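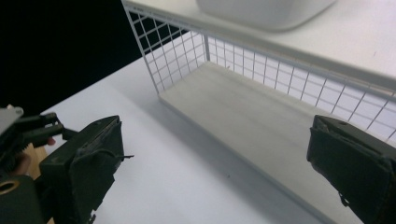
1/ New results from the Laneck manipulation group: learning to place objects in wire baskets from hand-held gripper demonstrations

The Laneck group has completed its first study of placement into open mesh containers. The work was carried out with our partners at Stuvico. A summary follows.

2/ Wire mesh is difficult for depth estimation. White mesh is harder still when part of it stands against a dark background and part against a pale surface. The same wall of a basket can look solid from one angle and vanish from the next.

3/ Demonstrations were recorded with two hand-held grippers, one per hand, each carrying its own camera. The full set holds 3000 demonstrations. Operators were asked to begin every recording with the basket empty and both grippers in position.

4/ The policy, named Orakzai, predicts the height of the basket floor before it plans a release. Earlier versions went directly from camera view to motion and often let go too high, or pressed the fingers into the rim.

5/ With floor prediction added, rim contacts fell by 23 percent on baskets that were absent from training. Success on solid-sided trays did not change in either direction.

6/ Limits: all recordings used low, open baskets on a tabletop. Deep baskets and baskets with lids were not tested. Glare on smooth floors remains the most common cause of a wrong height estimate.

7/ The recording protocol and the evaluation code, Sullell, will be released in May. Groups wishing to test Sullell on their own containers before then may write to the Laneck data office.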